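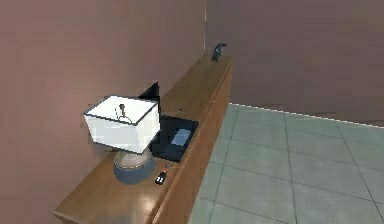 Illustration: Drillutau

Trorndale battery storage project moves to the next step

The energy developer Preda has confirmed that it will go ahead with its battery storage project outside Trorndale. The decision was expected since the spring, when the company signed the lease for the land next to the old substation road. Site work should begin in December, if the last road permit arrives in time.

The battery will store power from the wind farms on the ridge and send it to the grid in the evening, when people come home and the demand goes up. At present the wind farms must often reduce their output at night, as the line to the coast cannot carry everything they produce. Preda says the battery can supply the town and the nearby villages for two hours at full load.

The equipment will come from Gisero, which has already delivered batteries for 11 sites in the region. The units will be placed in two rows behind an earth bank. Residents on the east side had asked for this bank during the consultation, mostly on account of the noise from the cooling fans. The first drawings showed only a fence there.

"We wanted the bank to be built before the units are switched on, and this is now written in the agreement," said Ifeoma Ojo, who manages the project for Preda. She added that the noise will be measured again after the first summer of operation, and the results will be sent to every household that took part in the consultation.

During construction, trucks will use the substation road and will not pass through the town center. The road will be closed to other traffic on some mornings until 9 a.m. A notice with the dates will be put up at the town hall and at the bus stop near the school. Farmers who need to reach their fields in these hours can ask for a pass from the site office.

Almost 600 comments were received in the consultation. Many of them were about fire safety, and the fire service has asked for a second water tank and a wider gate. Both are included in the final plan – the gate will also be the entrance for the maintenance team.

The question of a community fund is still open. Preda has offered a yearly payment, but the town council would prefer a discount on household bills, and the two sides will meet again next month. The final plan can be read at the Trorndale library during normal opening hours.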